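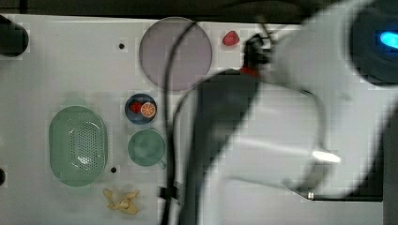 Olesia Chornovol wants the speed rule gone. Or at least rewritten, she says, because the one in the lab handbook was copied off a factory sheet and it doesn't fit a table where people reach in all day.

Niamh Mac an tSaoi wrote that handbook. She doesn't disagree much, which made for a friendlier hour than I'd planned on. The two of them share the arms at Mameck, the test space on the second floor of the old Brulow building, and I got them both in one room on March 18, 2018, with coffee and a recorder that quit twice. Some of what follows is from my notes.

First thing, the rule. Section four. Arm runs at full speed only when no one is inside the taped line. Fine on paper.

"On paper it's great," says Chornovol. "Then you have a task where someone resets the table after every try. Plate, bowl, cup, fruit. You're crossing the tape all day long. So what happens? People stop seeing the tape."

Mac an tSaoi: "I've pulled people up on it. I've been pulled up on it myself. That was a fun day."

What she wants in the new version is two speeds, and a switch you have to walk to. Slow is the default. Fast has to be asked for, every session, and it drops back when the session ends. No saving the setting. Chornovol would go further and tie it to the kind of task, kitchen stuff slow, anything with a fixed part and no reset can go quicker.

They argued that one for a while. I lost the thread somewhere around stopping distance.

The cables came up next, I hadn't asked. Mac an tSaoi has a whole page on cables. Leave enough slack for the full reach, fix them to the arm and not to the table, run the arm slowly through its widest move before the first real try of the day and watch the loops while it goes.

"Watch them with your eyes," she says. "Not on the monitor. I put that in and somebody took it out, and I put it back."

Chornovol says a snagged cable is the thing she worries about most. More than a pinch. "A pinch you think about. Everyone thinks about their fingers. A cable catches on a handle or a rim and now the object is moving and nobody told it to."

So is there a rule for objects? There is now. Came in January, after some back and forth with Jerkar, who supply the toy sets and the bins. Nothing glass. Nothing with liquid. Soft or hollow where you can get it. Anything cracked goes in the bin that day, no "one more run". Every object gets a line in the log with its condition, and the log caps a set at 50 pieces, 16 out on the table at most.

Why 16? "Because I had to write a number," says Mac an tSaoi.

Chornovol laughed pretty hard at that.

The inspection interval is less of a guess. Gripper gets checked every 2000 cycles, fingers off, screws retightened, cable clips looked at. Chornovol wanted it shorter. The technician from Ó Dálaigh, the service firm, was happy with longer. They met at 2000 and both still grumble about it.

Then lights. I asked what the colored light on an arm is suposed to tell you, and got two answers at once. The short version is that it depends on the arm, and they both think thats a problem. The handbook now says the meaning of each color gets printed on a card and taped up at every station, and a visitor reads it before going near. Nobody is to trust a color they remember from another machine.

"I did that," Chornovol says. "Different lab, years ago. Thought it was paused, it was just waiting." Was she hurt? No. "Embarassed."

Who gets to hit the stop? Anyone. No permission, no explaining yourself after. Mac an tSaoi is firm on this and it's the only line in the book set in capitals. New people get asked to press it on their first morning, arm moving, so they've done it once. It costs a restart. She doesn't care.

What about the person at the controls, do they get breaks? Chornovol says yes, Mac an tSaoi says it's in the draft. It wasn't in the draft I was sent. She wrote something on her hand.

The rewrite goes to everyone who uses the room before it's final. Section four is still open. Chornovol has sent in her wording, it runs to a page and a half, and Mac an tSaoi has asked her to get it down to a paragraph.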